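Prudonley Sink-Side Arm, Model 1637

The Model 1637 is a counter-reach arm for staff kitchens, canteens and small prep rooms. It takes over rinsing and moving produce between the basin and the pot, so the person on shift can stay at the cutting board or the stove.

At Heinonen, where lunch is cooked for 90 people, the arm runs the sink from 7 in the morning. Kitchen lead Elli Vuorinen used to put one cook on washing until the first trays went in. That cook now does prep and goes home with dry sleeves. She still checks each batch herself, and the arm waits for her to release it.
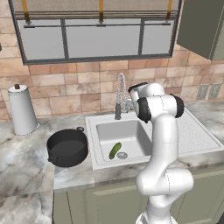
WORK AREA AND REACH

The gripper works over the basin from beside the faucet, clear of its spring neck. It handles single items such as a cucumber. Keep the pot close to the sink rim and leave the drainboard free for finished pieces. Tall containers belong at the back of the counter.

Staff training takes 4 hours and is held on site. Operators learn to pause the arm, clear a dropped item and change the grip pads. Lauri Hämäläinen at our Salellow office schedules training and answers questions about shift planning.

Supplied with: arm, gripper, hand pendant, spare grip pads, wall chart.
Not supplied: sink, faucet, countertop.
Related: Zarnia tray loader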